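What I kept and what I didn't, after the move

We have been in the new place in Brutton since June and the last of the boxes is finally unpacked. I said I would write up how the downsizing went, partly for my sister, who is thinking of doing the same, and partly so I have a record of it.

The old house had four bedrooms, a double garage and a shed. The unit has two bedrooms and a storage cage in the basement that fits a bike and not much else. I started sorting in the hallway cupboard because it was closest to the kettle, and that set the pattern for the first few weeks. I did the easy bits and left the garage.

The hallway cupboard was mostly linen. We had towels going back to when the kids were in primary school. The vet clinic took the worn ones and was pleased to have them. I kept two sets of sheets per bed and four bath towels, and I have since gone out and bought two more bath towels, so I got that one slightly wrong.

Books took longest. I had 620 of them, which I know because I listed them in a spreadsheet before deciding anything. I would not do that again. It took most of a fortnight and the list made it harder to part with them, as every title had been typed out and thought about. In the end I kept 200, which is what the two shelves in the hall hold. The rest went to the book fair at Undadetti, apart from a box of cookbooks that Kazue Kaneko from my old street asked for.
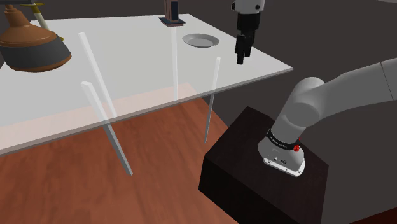 Furniture was a different sort of problem. The dining setting was my parents' and seats ten, and there was never any chance of it going through the front door of the unit, let alone fitting inside. I offered it around the family first. My nephew wanted it until he measured his own dining room. After that I listed it online with a price, then a lower price, then no price. It went to a couple from Pandport who came with a borrowed trailer and no rope. I gave them the rope too.

I was sad about it for an afternoon. I had expected to be sad about it for longer.

The couch came with us and I regret that. It is too deep for the room, and to get to the balcony you have to turn side-on. If you are moving somewhere smaller, take the masking tape over before settlement and mark out the big pieces on the floor. The agent let me in for half an hour to do this and I spent the time measuring the windows for blinds.

Now for the kitchen. There's less cupboard space than I was used to but more drawers, and I've come around to drawers. These are the rules I ended up with, after a couple of false starts.

1. One of each pan size. I had three frypans the same size and always used the same one, so the other two went. The big stockpot I kept on the grounds that there is no other way to make soup for visitors.

2. No appliance that does one job. The pie maker, the sandwich press and the rice cooker all went in the op shop pile. The rice cooker came back out again the same evening. I eat rice four nights a week and I was being silly.

3. Crockery for six. We had two dinner sets, one for everyday and one that lived in the sideboard and came out at Christmas. I gave away the everyday set and we now eat toast off the good plates. They go in the dishwasher and so far none has chipped. Serving dishes I treated separately and kept two.

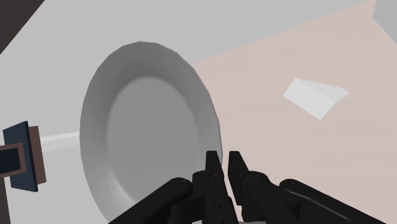 4. Containers only if they have a lid. I did this one on the kitchen floor with the radio on. Nearly half had no lid, and there was a bag of lids that fitted nothing at all. I'd been moving that bag from drawer to drawer for years.

5. Nothing stored above head height that gets used more than once a month. My knees are fine but I don't love a step stool, and the cupboard over the fridge is now for vases and the Christmas tin.

The garage I left until last, and I ran out of time. I ended up ringing a clearance firm called Xie that Josefina Ledesma had used when she moved her father. Two men came at seven in the morning and were gone by lunch. The bill was $706, including tip fees, and I'd have paid it twice. They separated the scrap metal and the paint tins, which have to go to a different part of the tip, and they swept up after themselves. I had put aside the tools I wanted the night before: the drill, the good secateurs, a hammer, my dad's spirit level. If you use a firm like this, do that part early. I was out there with a torch until well after nine and I still managed to send off the hose fitting for the washing machine.

Paperwork deserves a post of its own. In short, I had a filing cabinet with electricity bills from two houses ago. The tax records I kept for the years I have to, plus anything to do with super, the wills and the kids' certificates. Everything else was shredded, and the shredder overheated and I had to do it in stages. All of what's left fits in one concertina file on the bottom shelf of the wardrobe.

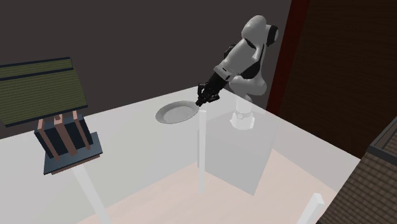

Photos I haven't dealt with. There are 9 albums and two shoeboxes of loose prints in the storage cage, wrapped in plastic against the damp, and I'm not going to pretend I have a plan. My daughter says to scan them. I've had a quote for scanning and I've put the quote in the concertina file.

As for how it feels to live here, it's mostly good. The place takes under an hour to clean, and it's warmer than the house ever was. I miss having a spot to put things down when I don't know where they go. At the old place that was the end of the dining table, and here I have to decide straight away, and sometimes what I decide is the bed.

I also miss the lemon tree more than any of the furniture. There's a dwarf one in a pot on the balcony now, with three leaves eaten by something. The bloke at the nursery reckons two years before it fruits properly. I'm buying lemons in the meantime, a bag at a time, and they cost more than I remembered.

Next job is selling the couch. If anyone in the Brutton area has a deep room, let me know in the comments.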